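Retail Fixtures and Display, Unit 7
Handout: Countertop rotating wire racks
Department of Merchandising Practice, Voltholm

1. Scope

This unit covers small freestanding racks that sit on a counter or table and carry goods on spokes arranged around a central pole. Floor spinners are treated in Unit 8. Read the section on base rings before the June practical.

2. Terms

Base ring: the closed loop of wire that lies on the counter. Its diameter sets the footprint.
Strut: a short length of wire joining the base ring to the foot of the pole.
Pole: the vertical member. It carries the full load of the tiers.
Tier: one ring with its spokes. Tiers are numbered from the bottom.
Spoke: a wire running outward from a tier ring. Goods hang from it.

In supplier lists the word "arm" is sometimes used for both strut and spoke. In written work for this course, keep the two apart.

3. Tiers and spokes

A two-tier rack has a lower ring and an upper ring on the same pole. Vertical spacing between the tiers must exceed the longest item hung on the upper one, measured from the spoke to the bottom of the packaging. If it does not, the upper goods rest on the lower ring and the rack binds when turned.

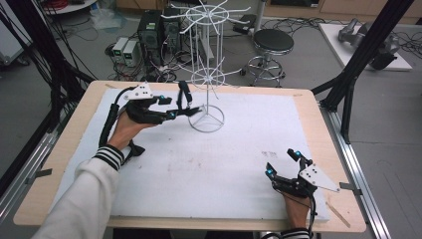 Fig. 1. White wire rack on a foam board, lower and upper rings with spokes.

Handle the rack by the pole when moving it. Spokes are thin and take a set if used as a grip. A bent spoke is corrected by hand at its root, with the ring held steady by the other hand. Do not correct it at the tip.

Loading order is lower tier first, then upper. Within a tier, load opposite spokes in pairs so that the weight stays centered over the base. Unloading is the reverse. The Lonov price list gives the practice rack as item 2373 and the matching single-tier rack as item 2325.

4. Base and stability

The rack tips when its combined center of gravity passes outside the base ring. Two factors are under the control of the person loading it: the height of the heavy goods and how evenly they are spread. Light goods go on top in every case.

The base ring must lie flat along its whole length. Clear straps, ties and packing material from the area the ring will occupy, and wipe the surface. Press lightly on the ring at several points. Any rocking is to be removed before goods are hung.
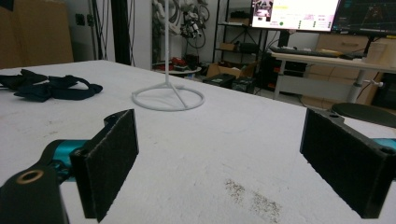
Fig. 2. Base ring flat on the tabletop, with strut and foot of pole.

Check the joint between strut and pole at the same time. A loose joint shows as side play at the top of the pole while the ring stays still.

5. Exercise

Sketch a two-tier rack in side view and label all parts listed in section 2. Mark the direction in which it would tip if only one upper spoke were loaded. The exercise carries 40 points.

Further reading: Pawlak, Counter Fixtures, chapter on wire goods.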